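Small things on the worktop

I promised a few readers that I would write again about the kitchen in Zilthorpe, and then January went by and I wrote nothing. So it is Wed 14 February today, there is rain on the window, and I have a pot of tea and time until lunch. I will write about small things, because the big things (the cooker, the floor) are still not decided.

When we moved to Zilthorpe I had 156 objects in my old kitchen. I know the number because I had to write a list for the removal company. It was a very tiring list. After I had written 'egg slicer' for the second time I understood that I had two egg slicers, and that I do not like sliced eggs. Many things went to the charity shop that same week, and I have missed only the sieve.

Now I try to keep on the worktop only what my hand looks for when I cook. I move the things every few weeks and I see how it feels.

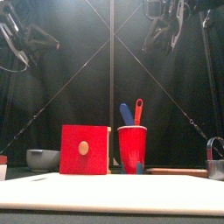 Filed under: Kitchen, Tidying

The white cutting board stays at the front, always. I had before a habit of putting the board away after each use, standing up behind the bread bin, and every time I wanted to cut one tomato I had to move the bread bin first. Now I put everything else behind the board. I have the red box, the red cup with the utensils, the grey bowl, and further to the right the low brown board and the pot. When I cut something I can reach all of them without walking.

I did not plan to have so much red. I bought the cup first, in the Biravico shop near the station, and it was the only colour they had left. Then I saw the box. After this, I must admit, I was looking for red things, and my sister-in-law says that I have caught an illness. The utensils at least are different, one handle is blue and the other one is orange-red, so I know from the other side of the kitchen which one I am taking. I use the blue one for pancakes and the other for everything else.

A reader asked me how many utensils are enough. I can only tell you what I do. I had before a big jar from Cirholm with so many spoons in it that I could not take one out without lifting three others. Now I leave two in the cup, and the rest are in the drawer below the worktop. If I open the drawer for the same spoon every day for one week, then this spoon may come up and another one must go down. It sounds strict, but it is a nice small game.

The pot is more difficult. It is heavy and it takes a lot of place, and a tidy person would put it in the cupboard. But I make soup 4 times in a week in the winter, and I do not want to go down on my knees for it each time. In the summer it will go away - I say this every year.

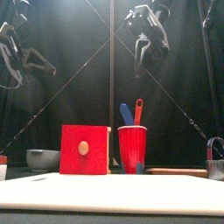
The red box and the red cup, with the white board in front.

I was asked also about the board itself. It is a big one and my sink is a small one, so washing it is not elegant. I hold one half under the tap, then I turn it and hold the other half, and the floor gets its part too. For beetroot and for curry I use a smaller board, after one sad experience with a white one. For smell, I rub it with half a lemon and some salt and leave it for ten minutes. My mother did the same with her boards and I have never looked for a better method.

The bowl has no fixed work. On some days it holds the onion skins, on other days I mix a dressing in it. I like to have one thing like this, which waits for you to decide.
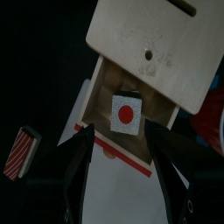

Small boxes with drawers have been a weakness of mine since I was a child, when I kept buttons and foreign coins in a matchbox. I like that you must pull something before you know what is in it. The red one is quite simple inside, pale wood with thin walls, and only the front is red. The top has some scuffs and a few smudges, and I have decided to leave them, although I have sandpaper in the house. At the moment there is nothing useful in the drawer, only a small cube with a red circle on a white sparkly side. It looks a little like a flag. I should put string in there, or the clips for the flour bags, but each time I open it I find the cube and close it again.

Next I want to do the shelf over the window, where I keep the tea. There is a tin from Moon up there with 700 grams of black tea in it, bought when I thought we would have many guests, and behind it some jars which I have not opened since the move. If somebody knows how to get an old label off a jar without leaving the glue, please write it in the comments. I have tried hot water and I have tried oil, and now I have oily jars with glue on them.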